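Borrowing from the Lovimen Toy Library: your questions answered

We get asked the same handful of things at the desk every week, and we're always happy to chat, but quite a few of you have said it would be nice to read it all at home with a cup of tea first. So here we are. If your question isn't covered, do ask us when you come in, or leave a message and Doaa Naciri will ring you back, usually the same afternoon.

Who can join?

Anyone who looks after a child, and that really does mean anyone: parents, grandparents, foster carers, childminders, the kind neighbour who has the twins until teatime. You don't have to live in Srithong, although most of our members do. Bring something with your name and address on it and we'll sort out a card while you have a look round (the little ones generally find the train table before we've found a pen).

How long can we keep things?

Loans are for 14 days, and you can renew twice if no other family is waiting. We don't charge fines. We would much rather have a toy back late than never see you again because you were embarrassed about it, so please just bring it in, whenever you find it under the sofa.

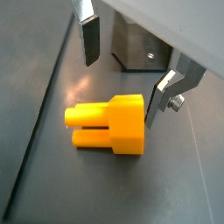

Renewals can be done by phone or at the desk. If you ring in the evening you'll get the machine, which is fine, just say your card number slowly and tell us what you've got. Dexter Bautista listens to the messages first thing and has become very good at working out what "the noisy one with the wheels" might be.

How many toys can we borrow at once?

Three per child, plus one big item such as a slide or a play kitchen. Puzzles and board games count as one toy each, however many pieces they have. Childminders can ask for a larger card, which allows more and lasts a full term. In July we let everybody take an extra toy for the holidays, and it's a lovely busy month, so come early if you have your heart set on the sandpit!

We've lost a piece. What happens now?

Please don't worry, it happens to everyone, and it has certainly happened to us. Tell us which piece it is when you bring the toy back and we'll make a note on the bag. Very often it turns up weeks later in a coat pocket or a welly. If it doesn't, Brijesh Tomar keeps a drawer of spares from sets that have come to the end of their lives, and he can match most things in the end. We only ask for a contribution if a whole toy has gone missing.

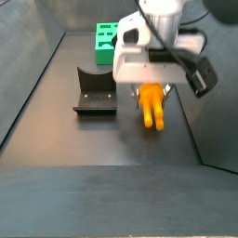 Do toys need to be cleaned before they come back?

A wipe with warm soapy water is plenty for plastic toys. Wooden ones prefer a damp cloth and a good dry afterwards, and they don't like being left to soak. Soft toys and dressing-up clothes can be returned just as they are, as we wash those ourselves. If somebody at home has had a tummy bug, let us know at the desk and we'll give everything a more thorough going-over before it goes back on the shelf.

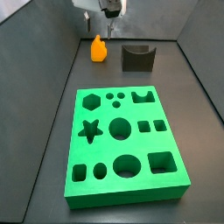 Can I give you our old toys?

Yes please, with a few gentle conditions. We need them complete, clean and in working order, and we can't take car seats, cot mattresses or anything electrical without its original lead. We had 133 donations last year, which was wonderful and also rather filled the back corridor, so it helps if you ring before loading the car. Anything we can't use goes to the Kerkska playgroup, unless you'd like it back.

What do you suggest for a child who has just turned one?

This is probably our favourite thing to be asked. At that age they mostly want to post things, tip things out and do it all over again, so a shape sorter is a good place to start, as are stacking cups and anything with a lid.

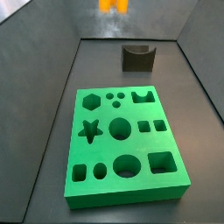
If the whole thing seems a bit much at first, put most of the pieces away and offer just one or two, then bring out the rest over the next few weeks. And if it ends up as a hat or a drum, well, that's playing too. Wiroj Ongart runs the under-twos corner in the mornings and will gladly let you try a few things on the rug before you choose.

Is there parking?

There are spaces behind the building, and the 19 bus stops almost at the door. Prams can come right inside.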